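How to find out if a robot could do your chores (no robot needed)

Every couple of months my sister sends me a video of a robot folding a towel and asks if she should hold off on buying a new dryer. So I made up a home test, and I've been running my friends' chores through it ever since. You need a timer, a pair of kitchen tongs, some paper, and a chore you know so well you could do it half asleep.

Before you start

Pick one small chore. "Clean the living room" is way too big. "Clear the side table" is good, and "put the lamp back where it goes" is better. I started with Folden's folding challenge (you fold shirts out of a basket, that's the whole thing) and I'd save that one for later. Cloth is miserable.

Step 1. Do it the normal way and time it

Don't rush. Write the time at the top of your page. Mine for clearing a small table was 101 seconds, and I stopped to scratch my nose.

Step 2. Write down every move

Do it again, slowly, and write each thing your hands do. Pick up, turn over, shift grip, set down. You will miss a bunch! I had a friend, Golshifteh Nazari, watch me, and she caught me steadying a lamp with my hip. That went on the list. A machine on a fixed base doesn't get a hip.

Step 3. Now use the tongs

One pair in your strong hand, and a second pair in the other if you own one. Same chore, no fingers. Flat things lying on a flat surface are the worst, so try sliding them to the edge and pinching them there. Round things roll. Cords catch on everything. If you drop something, put it back and start that move over, but keep the timer going.

Give yourself five tries before you judge. My first was a disaster and my fifth was sort of okay.

Step 4. Move the furniture

Shift the table a couple of feet, turn it, close the curtains. Then do it again. You won't even notice the change, but this is where a lot of the robot demos I've seen fall apart. The Janura arm I got to play with at a trade show in November was lovely until a guy leaned on the table and bumped it sideways.

Step 5. Score it

Go down your list and mark each move:

Easy: worked with tongs every time
Maybe: worked after practice
No: needed fingers, a hip, or a good guess

Mostly easy and the chore is a fair bet for a machine in the next few years. Two or more marked No and I'd keep doing it yourself.

What a tabletop chore looks like with grippers on
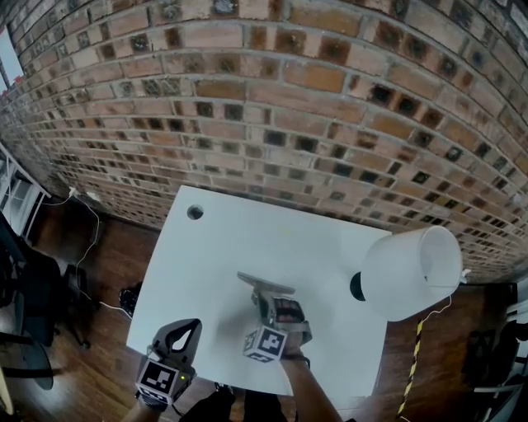
Gripper work at a white table: a flat gray plate in the right one, with a white cylinder lying on its side at the table's edge.

A flat plate is a great thing to practice with, by the way. A baking sheet or a hardcover book will do. Hold it at a tilt for a bit and you'll feel how much your wrist is doing.

So, can they do chores yet?

Some, kind of, slowly. Picking up one known thing and putting it in one known spot, sure. On a shop floor, where the parts come in the same way all day, I'd say yes for plenty of jobs. At home I'd say no for most of them. My own list has dishes at Maybe, laundry at a big fat No, and wiping the counter at Easy as long as the counter is clear first (mine never is).

If you try it, send me your score sheet. Tell me what size tongs you used, the long barbecue kind give very different results.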